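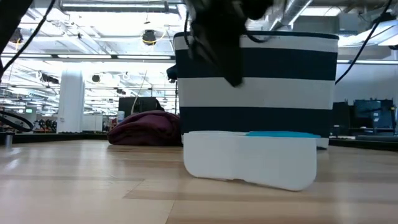
**Figure 5.** A striped fabric storage bin and a lower white plastic container on a wooden tabletop.

### 3.2 Storage habits in shared households

Households in Garthorpe and Fosivcombe were asked to keep a diary of where everyday items were put away. Of the 172 households approached, 126 returned a complete diary. Open containers (Figure 5) were recorded separately from drawers and cupboards, following the scheme of Heo and Kwon.

Respondents in shared homes reported moving items between rooms more often than those living alone. In 33 diaries the same item was listed under two or more storage places within a single week. These entries were kept in the analysis and coded by the place named first. Differences between the two towns were small and are considered in Section 4.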